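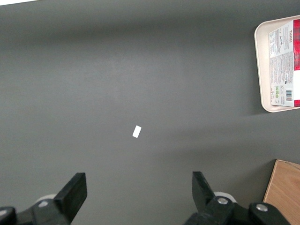

Wrist cam view, small white piece ahead of the open jaws. Tray and sleeve top right.

TELEOP CORNER: the fiddly bit
from Vy Văn, Demamus bench

Quick one this month as I'm typing between sessions and Giang wants the bench back at 11.

So. We've moved on to the small white piece. Those of you who did the big blocks in the summer will remember how forgiving they were, you could come in at nearly any angle and still get hold of something. Not this one. Small, flat-ish target on a dark grey table, lots of bare table round it, and if it's lying skew you have to turn the wrist to match before you go down. Most people don't. Most people go down first and then try to twist, and then chase it across the table, and then the robot learns to chase it across the table too. Please stop teaching it that!

Where we are: 300 demos wanted for this task by the end of October. Hiếu's sheet says 36 kept so far. Another 34 were done and binned, nearly all for the same two things:

Closing early. Jaws start shutting while the arm is still travelling. Looks slick from where you're sitting, no use to anyone. Stop, look at the wrist picture, then close.

Dithering. Long hover over the piece while you make up your mind. If you need a think, have it before you press record, not in the middle.

Things that help, from Bảo, who has the best keep rate of any of us (annoying):

Drive off the wrist view for the last part, and only the last part. Use the room view to get over there, then switch your eyes. Going back and fourth between the two screens is what makes people jerky.

Get the piece between the fingers on screen before you drop. Keep the jaws wide. Wider than feels sensible.

Line the wrist up with the long side or the short side, pick one, commit. We don't mind which as long as it's clean. Short side across the jaws is easier on the whole.

Slow is fine. Slow and smooth beats quick with a wobble in it. Định tried speeding his up afterwards to see if it mattered and the playback was horrible, so go at your own pace and we'll sort timing later.

Don't tidy the table between goes unless the sheet says so. The tray with the packaging sleeve stays where it's put, same for the wooden piece on the near side. We want the arm to get used to having stuff nearby that it leaves alone. If you clip the tray, mark the run as bad and carry on, no drama. If you shove it out of place put it back on the tape marks. (Spare tape in the second drawer, not the first, the first is Giang's and he knows how much is in there.)

Do move the white piece every time though. Somewhere new, some new angle. A bunch of last week's runs had it in practically the same spot and same lean, and then we ran the policy and it drove off very confidently to that spot no matter where the piece was. Bit embarassing in front of the Ronent people.

Hand guiding: a few of you asked if you can just grab the arm and walk it through instead of using the leader. Yes for the tray task, no for this one. Hands get in the wrist camera and we end up throwing the lot away. Leader arm only please, till Hiếu says different.

New leader grips from Vetura are in. Trigger is stiffer than the old one. Give it ten minutes' practise before you record anything that counts, the first few closes will feel late.

Slots for the rest of the month are on the door. Mornings are nearly gone, after 4pm is wide open. New starters sit with Bảo or me for the first session, everyone else just sign in and crack on. Put your initials in the notes box, all of them, every run. "V" is not enough, there's two of us Vs on the list now.

Questions to me or Hiếu. Next time: the tray, and which way up you lot keep putting it down.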